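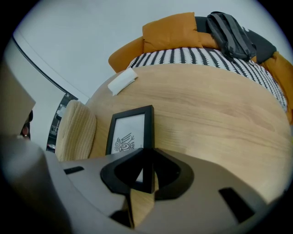
The waiting list was the part that had to change first, Romana Vávra told the Saturday meeting in Ullard, and the beds could be argued over afterward. Under the old arrangement, a person who lost housing in the county applied separately to each shelter, each outreach team and each counseling program, and gave the same history every time. From February, one intake form will cover all of them.

The form belongs to a scheme called Ineo, run jointly by the Asero day center and the Gajdoš Street shelter. It combines three processes that were previously separate: emergency shelter placement, referral to mental health services, and enrollment with a housing case manager. An applicant completes one interview with a trained intake worker. The record is then opened to the participating programs, subject to written consent, which the applicant may limit to certain programs or withdraw at any time.

Intake will take place at the Asero day center on weekdays and at the Gajdoš Street shelter in the evening, up to 10 p.m. Interviews can also be done by phone or in a parked vehicle. The last option was added after outreach workers reported that people sleeping in cars often would not leave them unattended, particularly with pets or medication inside. Outreach teams will carry paper copies of the form, to be entered into the shared system by the end of the next working day.

The form has 57 questions. The first 10 are required and deal with immediate safety, current sleeping arrangements, medical needs and a means of contact. The others may be skipped or completed later with a case manager. An earlier draft placed questions on income and past evictions near the beginning. These were moved to the end after a trial at the day center, where several applicants stopped at that point and left.

Priority is set by need and not by date of application. Scores are calculated from the required answers and reviewed by a second worker before any placement is offered. Families with children, people leaving the hospital and people at risk from a partner or relative go through a separate track, where a placement decision is due within 2 days. For everyone else there is no fixed limit on shelter placement, though a case manager must make first contact within 10 days of intake.

Counseling referrals follow a different rule. An applicant who asks for mental health support will be offered a first appointment whether or not a bed has been found. Under the previous system, most counseling programs required a mailing address, and people without one were often told to reapply once they were housed. Ineo accepts the day center as a mailing address for this purpose. Mail will be held there for 3 months and can be picked up during opening hours without photo identification, using a code chosen at intake.

The scheme does not add shelter capacity. Gajdoš Street keeps its present number of beds, and the overflow space will open on cold nights under the same conditions as before. Several speakers at the meeting objected that a faster application would only move people more quickly onto a list for places that do not exist. The reply from the organizers was that the combined record would show, for the first time, how many individuals are waiting – the present totals count one person once for every program applied to – and that the county had asked for such a figure before it would consider funding more beds.

Questions were also raised about privacy. Records will be stored on the county's system, with access logged by user. Police and landlords will not have access. Counseling notes are excluded from the shared record, which will show only that a referral was made and the date of the next appointment.

People already on an existing list do not lose their place. Their details will be transferred by staff, and each will be contacted to confirm consent before the record is shared. Anyone without a working phone number can confirm in person at either intake site, or by telling an outreach worker. Applications made on the old forms will be accepted until the end of February.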